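Vostcombe Activity Table, Model 714
Set-Up and Care Guide
Section 4: Preparing the work surface and placing small items

Revised March 30, 2018

4.1 Before you start

Complete Section 3 (leg assembly and leveling) before working through this section. The table must stand on all four feet without rocking. If it rocks, return to step 3.6 and adjust the feet.

You will need:
Soft cotton cloth (two)
Mild dish soap
Lukewarm water
Felt pads, small, from hardware bag C
Table oil, 30 ml bottle (supplied)

CAUTION: Do not use scouring powder, steel wool, bleach or glass cleaner on the tabletop. Damage caused by these products is not covered by the warranty.

4.2 Cleaning the new tabletop

1. Remove the protective film. Start at a corner and pull slowly, keeping the film low and flat.

2. Wipe off loose dust with a dry cloth. Wipe along the grain.

3. Mix a few drops of dish soap into a bowl of lukewarm water. Dampen the second cloth and wring it out fully.

4. Wipe the surface from one end to the other. Do not let water stand on the wood or run into the screw holes underneath.

5. Dry the surface at once with the first cloth.

6. Wait 30 minutes before going on to 4.3.

NOTE: Bands of lighter and darker wood are normal. Color differences even out slightly with use and exposure to daylight but do not disappear.

4.3 Oiling

1. Shake the bottle and pour a small amount of oil onto a clean cloth. Do not pour oil directly onto the wood.

2. Apply a thin, even coat along the grain. Include the edges.

3. Leave for 15 minutes, then wipe off all the oil that has not soaked in.

4. Let the table stand overnight before placing anything on it.

Repeat once a year. In heated rooms, November is a suitable month. If the surface feels dry or rough at other times, apply one extra coat.

WARNING: Cloths soaked in oil can catch fire without an outside flame. Lay used cloths flat outdoors to dry, or keep them under water in a closed metal container until disposal.

4.4 Placing small items

The tabletop has no raised rim. Items that roll or slide should be kept in a holder or well away from the edges.

1. Choose a fixed place for the pen holder, within reach of the seated user and clear of the front edge. Holders made of metal mesh can scratch oiled wood. Fit three felt pads to the underside before use.

2. Check the felt pads every few months. Replace any pad that has worn thin or collected grit.

3. Load pens and pencils with the points down. Do not fill the holder so tightly that it lifts or tips when one pen is pulled out.

4. Close scissors before putting them down. Lay them flat, with the blades fully on the tabletop and pointing away from the user. The handles should be on the user's side.

5. Set blocks, cubes and other small pieces down in open view. A small piece hidden behind a holder is easily knocked off the table.

Figure 4-1. Closed scissors, red cube and mesh pen holder on the tabletop.

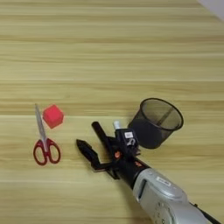

6. When work is finished, put the scissors in the pen holder with the handles up, if the holder is tall enough to stay upright with them in it. Otherwise store them in the drawer.

7. Return blocks and cubes to their box.

CAUTION: Small pieces are a choking hazard for children under three. Keep scissors out of reach of children when no adult is at the table.

4.5 Marks and stains

Pencil: Rub lightly with a white eraser, along the grain. Colored erasers can leave a stain.

Ballpoint ink: Wipe at once with a damp cloth. Ink that has dried in must be sanded out. Use 240-grit paper, then oil as described in 4.3.

Glue: Let white glue dry, then lift it with a plastic scraper. Do not use the scissors as a scraper.

Light scratches: Apply a little oil and rub along the grain. Deeper scratches need sanding.

Water rings: Allow to dry for a full day. Oil the area if the ring is still visible.

4.6 Spare parts for this section

Order by part number and state the table model.

Table oil, 30 ml: part 128
Felt pads, small, sheet: part 59

Continue with Section 5, Fitting the drawer.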